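Home Tables Desks Storage Kitchen Baskets Delivery Contact

Jundby table, white, with round corners

The Jundby is a plain white rectangular table for kitchens, workrooms and anywhere else you need a clear flat surface. It comes in two lengths and one colour. The round woven basket is the Letano and is sold separately. 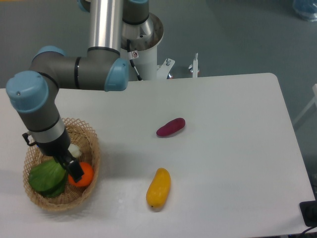
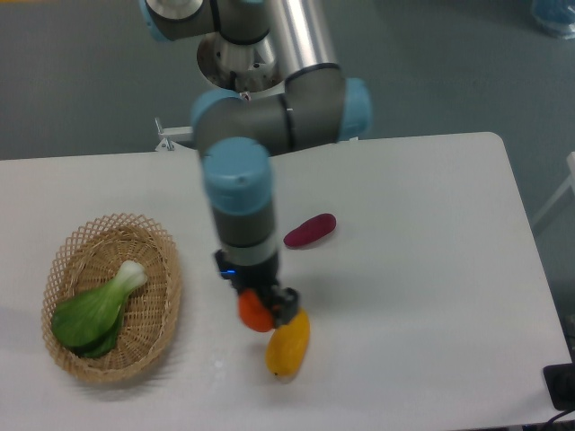 The top is smooth, with no joins or grooves across it, so crumbs and soil from vegetables wipe straight off. The corners are slightly rounded. We changed these from square ones after Naveed Rana in our showroom had caught his hip on the old version once too often, and the square pattern is no longer made.

Sizes

Short: 1000 mm long, 600 mm deep.
Long: 1000 mm plus one 400 mm extension piece, 600 mm deep. The extension fits at either end and has its own pair of legs.

The top is 30 mm thick on both. If you are fixing a clamp, a mincer or a lamp to the edge, check that its jaws open wide enough before you order. Put a piece of felt or card under the metal foot of the clamp. Marks left by overtightening are not covered by the guarantee.

Care

Wipe with a damp cloth and a drop of washing-up liquid, then dry. Do not use scouring powder or wire wool. Turmeric, beetroot and strong tea will stain if left overnight. Most fresh marks come off with bicarbonate of soda mixed to a paste and left for a few minutes. Use a board for cutting and a mat under hot pans.

Letano basket

A round basket in a light tan weave with an open lattice rim. It suits fruit and vegetables that keep better with some air round them, such as onions, garlic and oranges. Leafy vegetables can go in for the day but are better in the fridge after that. Each basket is woven by hand and the rim varies from one to the next. Shake it out over the sink now and then and brush the weave with a dry brush. Do not soak it.

Delivery and assembly

The table comes flat in one box, or two boxes for the long size. Two people are needed to turn it over once the legs are on. The Allen key is in the bag with the bolts. Please keep it, as the bolts should be tightened again after the first few weeks.

Replacement legs and feet for older Jundby tables can be ordered by phone. Ask for Adeel Ghumman and have the length of your table ready. Legs from the Lodhi desk do not fit.

The long size is out of stock at present and is expected back in October. Orders placed now will be sent in the order we receive them.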